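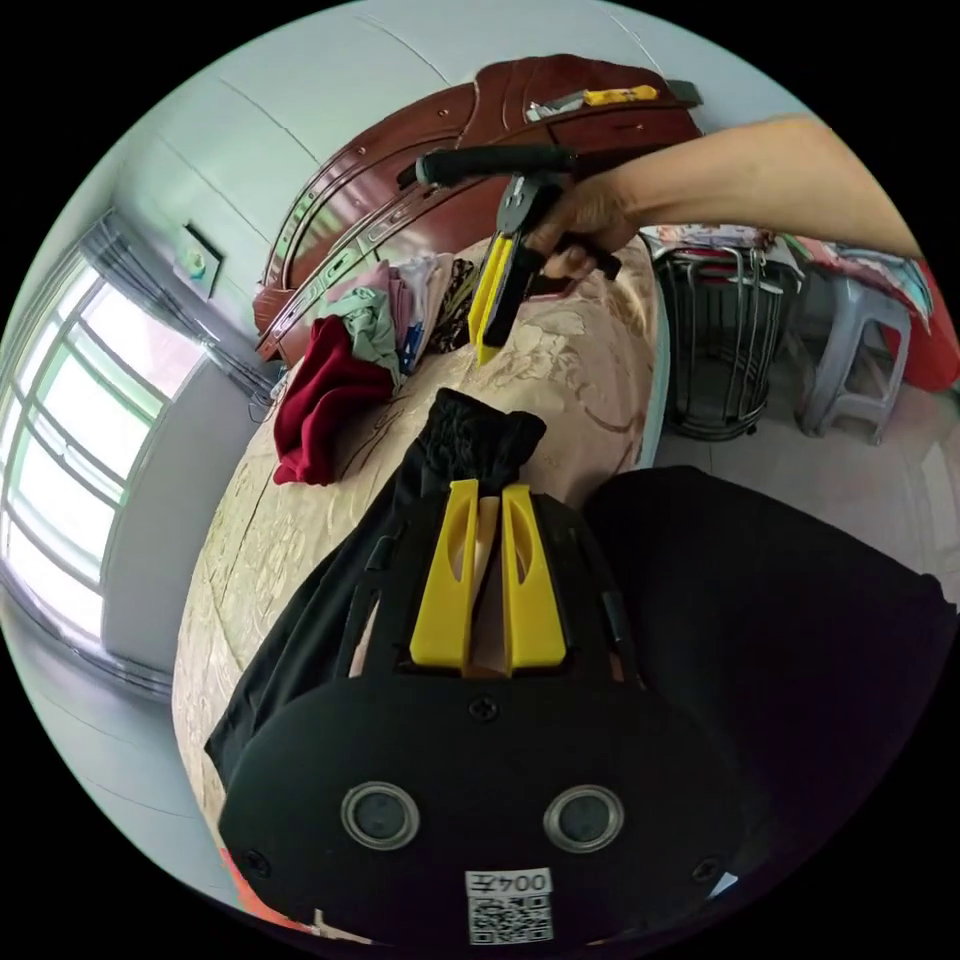

Two grippers over a bedspread

Booking a private dinner at a winery, who pays for no-shows?
Posted in Food & Drink > Restaurants and Events

I'm setting up a family dinner at a winery near Platthorpe in February. They do a set menu in the tasting room, paired with their own wines, and they want a signed agreement and a deposit of $1,000. The charge is $70 a head on top of that, or maybe it comes out of the deposit. The paperwork isn't clear to me. It says the host is responsible for the "guaranteed count" but doesn't say when that count gets locked.

My family is bad at answering invitations. Last time we did something like this at a restaurant in Alovstead we had people drop out the same afternoon and the place just took them off the bill. Can I expect that here? Also, a couple of the guests don't drink. Do I still pay the full price for them?
— platthorpe_mom

No, don't expect that. A restaurant with a regular menu can sell the food to somebody else. A winery doing one dinner with an outside cook can't. Whatever number you give them on the cutoff date is what you pay for, even if half the chairs are empty. They may let you go up after that but they won't let you go down.

Email and ask these things before you sign:

What day is the count final?
Does the deposit go toward the bill, or is it held against damage and returned?
Are tax and tip included in the per person price?
What happens if they cancel for weather?

Get the replies in writing. A phone call won't help you when the bill comes. When I did mine the deposit came off the final bill, but the tip was added on the price before the deposit came off, so the total was higher than I had figured.

As for your relatives, give them a reply date a week ahead of the winery's date. Anyone who hasn't answered by then gets one call and after that they're not on the list.
— cledari_cook

i would just pay it, its one night

we went to one over by Cledari and the soup was cold but the wine was good
— grapes4days

On the guests who don't drink, ask for a food-only price. I used to work events at a tasting room and we had one, but it wasn't printed on the sheet. You had to ask, and you had to tell us with the final count so the right glasses went out. Some places will give the non-drinkers a bottle to take home at the regular price if they won't lower it.

Send any allergies at the same time. With a set menu the cook orders for exactly the number you give, and there may be nothing in the kitchen to swap in at 6 p.m.

Ask about corkage too if anyone plans to bring a bottle from somewhere else. Most wineries don't allow it at all.
— pourhouse_retired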